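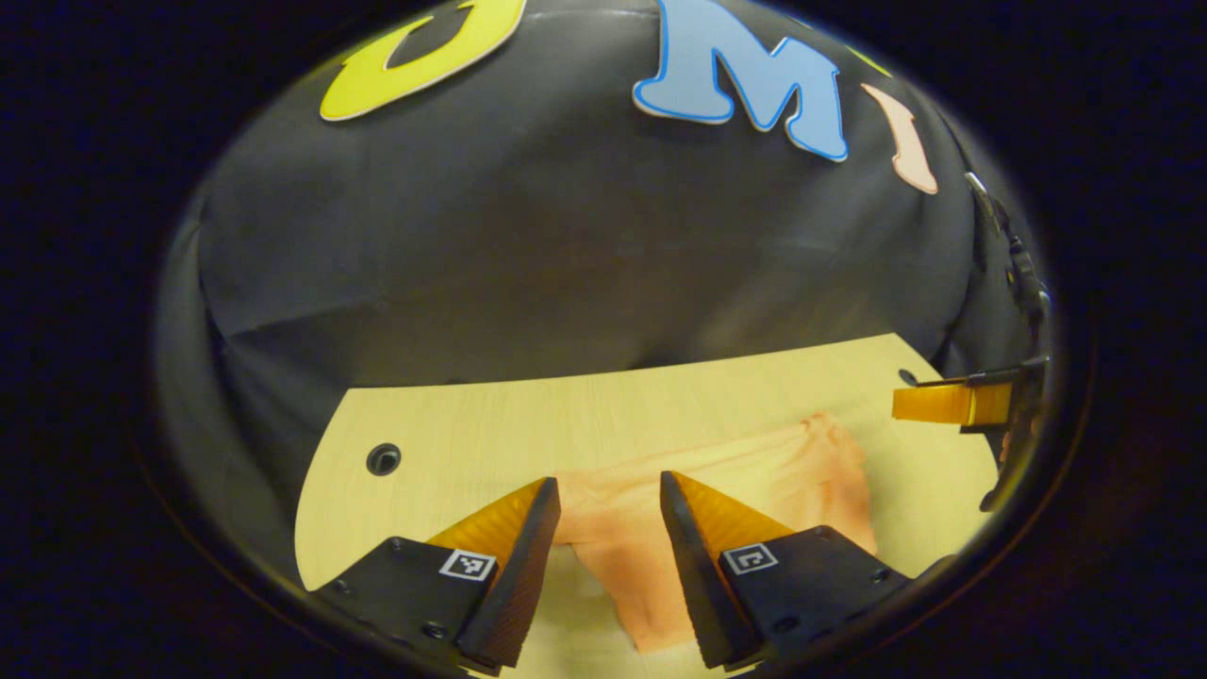 About Feten Chapel Resources

Feten Chapel Resources writes and prints weekly chapel programs for Christian elementary schools. The office is in Batside. Ronja Hovland has edited the series since the first printing.

Each program runs 10 minutes and contains a Bible reading, a short talk, one song and a closing prayer. Talks are graded for kindergarten through grade two and for grades three through five. The full set holds 152 programs, indexed by Scripture passage and by church season.

Materials may be copied for use within the school that bought them. Separate terms apply to church districts.

Orders and Updates

Printed binders ship from Batside on weekdays. Revised pages are sent to current subscribers each April at no charge. Schools that change their mailing address should notify the office before then.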